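4.2 What the purchase price leaves out

Equipment plans for small automation projects tend to begin with a quotation for an arm, and ours did too. The two bids we looked at, from Wellis and Urquijo, differed by less than the cost of fitting out a single bench. Most of the discussion at Andcombe was nevertheless spent on the choice between them. We think this was time badly used, and the spending records from the Endine trial support that view only in part, so we set out both sides.

The original plan put 60 per cent of the budget into the arm and its controller, and 17 per cent into cameras, mounts and cabling. Nothing was set aside for the bench itself. Lighting, table tops, replacement crockery and staff hours for resetting the task were all placed under "sundries", a heading that had run out by August. It is tempting to call this an oversight. A less kind reading is that the plan was written to win approval, and that a low figure for running costs helped it through.

Suppliers told us that a wrist camera would remove the need for a fixed overhead one. We are not persuaded. A wrist camera sees what the wrist is turned towards, and for part of any reach that may be very little of use. Figure 3 is taken from the drinks task. The bowl of coffee beans and the mug are both at the far right of the view, and neither is seen whole. Most of the rest is pale wall and bare white table. A buyer who has only watched a sales demonstration, where objects sit neatly in the middle, could easily budget for one camera and find later that two are wanted.

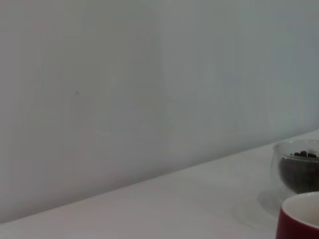 Figure 3. Wrist camera view, drinks task: glass bowl of coffee beans and red mug at right.

The choice of objects also carries a cost that the plan ignored. Clear glass and glossy glazes are ordinary in a kitchen but are often left out of vendor tests, and we could find no bid that quoted for them. We asked for 100 trial runs with glass before purchase. Both firms offered a video.

None of this shows that a second camera would have paid for itself. We did not run the task with and without one, and the trial covered a single bench. A fairer test would fix the total spend, vary the share given to the arm, and compare the hours of staff time needed to complete 100 runs. Until someone does that, we would treat any claimed saving from a cheaper camera set-up as unproven, including the one in our own first proposal.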